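ロルコン手順(Lorkonてじゅん、英: Lorkon Practice)は、手持ち式グリッパを用いて布製品の取り扱いを教示する際の作業規則および推奨事項をまとめた文書である。衣類、タオル、袋などの柔軟物を対象とし、作業者、作業台、器具、記録の四つの領域について最低限の取り決めを定めている。法的な拘束力をもつ規格ではなく、採用した事業所が自らの作業標準に取り込んで運用する民間の指針として位置づけられる。

名称は、最初の草案が作られた作業所の呼び名に由来する。略称として「LP」が用いられることもあるが、本文中では使用されていない。

概要

手持ち式グリッパによる教示では、人がロボットの手先と同じ形の器具を持ち、対象物をつかみ、動かし、放す。ロボット本体を動かさずに動作を記録できるため、産業用ロボットの協働運転に関する安全要求がそのまま当てはまらない場面が多い。一方で、作業の質は個々の作業者の癖に左右されやすく、同じ「上着を箱に入れる」という課題でも、つかむ位置や放す高さが作業所ごとに異なっていた。

ロルコン手順は、この差を小さくすることを主な目的としている。動作そのものを細かく規定するのではなく、動作を始める前の状態と終えた後の状態を規定し、その間の動きには作業者の裁量を残す方式をとる。起草者のĐức Triệuは、この方式を「両端を留めて中を緩める」と表現した。

経緯

指針の原型は、布製品の仕分け装置を手がけるClulaの社内文書であった。当初は4ページの注意書きで、器具の持ち方と休憩の取り方だけが書かれていたとされる。その後、器具の保守を受け持つZillerが点検表を加え、記録の検査を担当していたHuệ Mạchが不合格記録の分類を整備した。

10月に開かれた関係者の会合で両者の文書が統合され、初版は2024年12月17日に公開された。公開時の版は本文35ページで、付録として点検表と用語集を含む。初版の編集はAmirul Lumentaが務め、用語の統一にはĐạt Viが協力した。

初版の草案には、作業者が必ず立って作業するという条項があった。意見募集の段階で、低い作業台では腰への負担が大きいという指摘が複数寄せられ、最終的には台の高さに応じて立位と座位を選べる形に改められている。

適用範囲

対象となるのは、片手または両手に手持ち式グリッパを持ち、机上で布製品を扱う作業である。人が着用している衣類、濡れた布、刃物や針を含む縫製途中の製品は対象外とされる。遠隔操作による教示と、ロボットの腕を直接手で動かす教示についても扱わない。これらは動力をもつ機械が作業者の近くにあるため、別の安全文書に従うべきであると序文に記されている。

重量の上限は対象物1点につき1000 gである。厚手の外套などでこれを超えるものは、二人作業とするか課題から除くこととされた。

作業台と対象物の準備

作業台の表面は平らで、対象物と見分けやすい色であることが求められる。敷物を使う場合は四隅のずれを確認し、しわが残っているときは敷き直す。課題に関係のない工具や私物は台上に置かない。

対象物の初期状態は「畳み」「広げ」「丸め」の三つに区分される。丸めの状態は、布を一度持ち上げて台上に落とし、形を整えずにそのまま用いる。形を手で直すと作業者にとって扱いやすい姿勢に偏るためで、この規定はロルコン手順のなかでも比較的よく知られている。裏地と表地で色が異なる衣類では、どちらの面が上に出ているかを記録票に書き添える。

容器を使う課題では、容器を先に置き、位置を決めてから布を置く。順序を逆にすると、容器を動かした際に布の端を押してしまい、初期状態が変わることがある。容器の内側に前の課題の糸くずや付属品が残っていないかも、この段階で確認する。

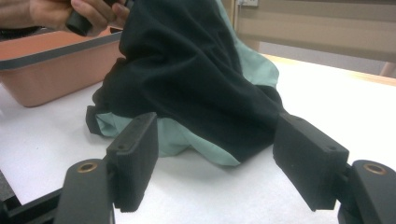
丸めの状態の衣類をつかみ損ねたときは、初めからやり直さなければならないのか。

つかみ損ねが一度で、布が台の上に残っていれば、そのまま続けてつかみ直してよい。布が台から落ちた場合、または指で直接布に触れた場合は、その回を打ち切り、初期状態を作り直してから次の回を始める。打ち切った回の記録は消去せず、「中断」の区分で保存する。

器具の取り扱い

器具に関する条項は、点検、保持、休止の三項に分かれている。

点検は作業の開始前と、作業者が交代するたびに行う。指先の当て材に剥がれや欠けがないこと、取り付けねじに緩みがないこと、開閉の途中に引っかかりがないことを確かめる。当て材が左右で異なる摩耗を示している場合は、片側だけを取り替えず、両側を同時に交換する。これは、つかんだ布が一方に滑る傾向を避けるための規定である。ねじの締め直しは作業者が行ってよいが、指の交換や腕部の分解は保守担当者に限られる。

保持については、握り部を手のひら全体で支え、手首を反らせた姿勢を長く続けないこととされている。器具の開閉は完全に開いた状態から始める。半開きのまま布に近づけると、指先が布の下に入らず表面を押すだけになることが多い。両手で器具を使う課題では、使わない側の器具も手に持ったまま、対象物の外側で開いて待機させる。待機中の器具を台に置くと、再び持ち上げたときに握りの位置が変わりやすいためである。

休止は、連続した作業の区切りごとに取る。初版では具体的な間隔を定めておらず、採用した事業所が作業者の意見を聞いて決めることとしている。この点については、目安が示されていないために運用しにくいという批判がある。

配線の処理

器具から伸びる電線の扱いは、独立した節として設けられている。電線は手の甲側または手首の外側から下方へ逃がし、台の上を横切らせない。対象物が布である場合、電線が布の端に掛かると、つかんでいない部分まで一緒に動いてしまう。このような記録は見た目には成功していても、検査では「外力混入」として扱われる。

床面の配線は、作業者の足元を通らない経路にまとめる。やむを得ず通路を横切る箇所には覆いを付ける。余った電線を支柱の根元に束ねることは認められているが、束の中に電源線と信号線を混在させる場合は、両者を区別できる札を付けることが推奨される。

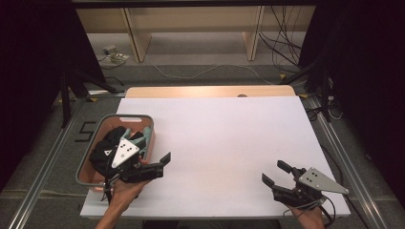

配線の節は、Đinhが提出した改善報告をもとに書かれた。同社の作業所では、検査で不合格となった123件の記録を見直したところ、多くに電線と布の接触が認められたという。この報告を受けて、開始前の点検に「両腕を伸ばし、台の四隅まで器具を動かす」という項目が加えられた。電線の長さが足りない、または余りすぎている場合、この動作の段階で気づくことができる。

作業区画

一つの作業台とその周囲の機材を合わせた範囲を、作業区画と呼ぶ。区画には番号または記号を付け、床、柱、台のいずれかに表示する。記録票にも同じ番号を記入し、器具や支柱の位置を変えたときは、変更の内容を区画ごとの台帳に残す。

区画を囲む枠や支柱については、作業者の肘が当たらない配置とすることのみが定められ、材質や形状の指定はない。カーテンや仕切りで隣の区画を隠すことは任意である。ただし、開閉する仕切りを用いるときは、一連の作業が終わるまで位置を変えない。

照明は台の全面で明るさに大きなむらがないこととされる。窓からの光が入る場所では、時刻によって影の向きが変わるため、記録票に時刻を記す欄がある。

記録と検査

各回の記録には、課題名、対象物の番号、初期状態の区分、作業区画、作業者の識別符号を付ける。作業者の氏名は記録に直接書き込まず、対応表を別に管理する。

検査は、作業を行った本人以外の者が担当する。判定の区分は次の四つである。

合格 初期状態と終了状態がともに課題の条件を満たしている。
条件付き 条件は満たすが、つかみ直しが二度以上ある。
中断 作業者の判断で打ち切られた。
不合格 外力混入、対象物の取り違え、記録の欠落のいずれかがある。

終了状態の判断が分かれやすいのは、布の一部が容器の縁に掛かっている場合である。初版では、縁から外に出た部分が台に触れていなければ合格とする。この基準には異論もあり、袖や紐のように細い部分と身頃のように広い部分を同じ扱いにしてよいかが、改訂に向けた検討課題に挙げられている。

条件付きの記録を学習に用いるかどうかは利用者の判断に委ねられる。つかみ直しを含む動作は失敗からの復帰を学ばせる材料になるとして、積極的に残す事業所もある。

作業者の教育

新たに作業に就く者は、器具を持つ前に初期状態の作り方と打ち切りの基準を学ぶ。その後、経験者の立ち会いのもとで練習を行う。練習中の記録は本番の記録と混ぜずに保存する。

教育資料はQuang Tháiが作成したものが広く使われている。布の種類ごとにつかみやすい箇所を示した図が中心で、裏地の滑りやすい上着では表地と裏地を同時に挟むこと、薄手の布では端から指二本分ほど内側を狙うことなどが説明されている。ただし、これらは助言であり、守らなかったことを理由に記録を不合格とすることはできない。

評価

採用した事業所からは、検査担当者の間で判定が揃いやすくなったこと、作業者の交代時に引き継ぐ内容が減ったことが利点として報告されている。特に、中断した回を消去せずに残す規定は、対象物や器具の不具合を早く見つける手がかりになるとされる。

他方、記録票の項目が多く、短い課題では記入の時間が作業時間を上回るという不満もある。Zillerは記入欄を減らした簡易票を独自に用いているが、対象物の番号を省いているため、指針に適合した記録とはみなされない。簡易票を正式な付録とする提案は、次の改訂で審議される予定である。

関連項目

柔軟物操作
模倣学習
エンドエフェクタ
作業標準書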